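A few posts about the dish-loading demo everyone keeps sharing, from somebody who was in the room when the same setup faulted. I'll keep it short. I won't keep it short.

Background for anyone new: Cirnar sells a two-arm tabletop kit. Stomik sells the software that runs on it. The pitch is that it clears a tray of dishes into a rack with no hand-holding. I was asked to come look at it in February as the resident grump.

The number on the slide was 80 percent. Of what? I asked. "Of attempts." What's an attempt? Long pause. An attempt, I learned, is counted once the gripper has closed on a dish. If it never gets hold of the bowl, the bowl doesn't exist.

Fine. Every vendor does some version of this. Let's talk about the fault, which is the part I was there for.

The job is one plate, two bowls and a pair of chopsticks on a brown tray. Rack to the right of the tray. That's the whole kitchen.

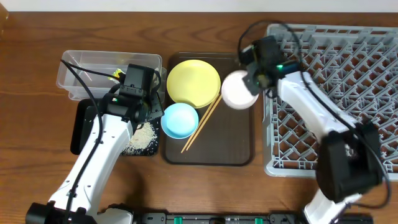 The right arm stopped dead in the middle of a move with a bowl in its fingers. No alarm. No message on the screen. The status line said RUNNING for 17 seconds while nothing ran.

Then it picked up again by itself. No warning, no slow start, full speed toward the rack. Ngọc Triệu had her hand maybe a foot away, about to take the bowl out of the fingers. She got it back in time. I'd like the people quote-posting the demo with heart emojis to think about that for a second.

An arm that stops is annoying. An arm that stops, says it's fine, and then goes again when it feels like it is a safety problem. I don't care how light the arm is or how nicely the edges are rounded.

The first explanation we got was "network hiccup." Okay, so why does a hiccup end in motion? If you lose the link for that long, the arm should stay put until a person says go. My garage door has better manners.

The second explanation was the cable. The cables on these arms loop up off the gripper and back over the top, and the theory was that one got tugged at full reach and dropped the connection. Plausible! Also not an answer to the question I asked.

Thư Phí went through the logs that evening and she's the reason I have anything useful to post. The controller has a watchdog timer. It did trip. It cut the motion the way it should.

What it didn't do was clear the queue. The planner kept stacking up moves the whole time, and when the link came back the arm got handed the old list. It resumed a plan made for a table as it looked 17 seconds earlier – including the part where there was no human hand in the way.

So two faults. One is a wire, and wires go bad, whatever. The other is somebody's decision about what "reconnect" means, and that one ships in every unit.

I asked whether the restart behavior was in the manual. It is! It's called "seamless recovery" and it's listed as a feature.

We ran it again with the automatic recovery turned off and everybody behind a line of tape. 24 runs. The link dropped in 2 of them. Both times the arm held still and waited for the button, so the fix exists and it's a checkbox. It is off by default. By "it" I mean the safe one.

Side note on the rack, because people asked. The pegs are skinny, the slots are tight, and the wrist camera is looking almost straight down at gray plastic on gray plastic. I have real doubts about how well it judges depth there. I don't have data on that, only doubts. 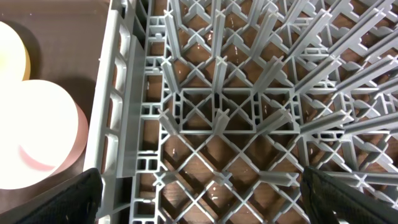
Wrist camera view over the rack, dishes off to the left.

To be fair to Stomik, they answered my email in a day and they didn't argue about the logs. They said the default "is under review." I've been doing this long enough to know that can mean next week or never.

Someone's going to reply that a dishwasher robot never killed anyone. Sure. The same controller is sold for bigger arms. Go look at the product page.

If you have one of these kits: find the recovery setting, turn off auto-resume, then pull the link on purpose with nobody near it and watch what happens. If it moves when you plug it back in, email them. Copy me if you like.

Muting this now, I have dishes to do. By hand.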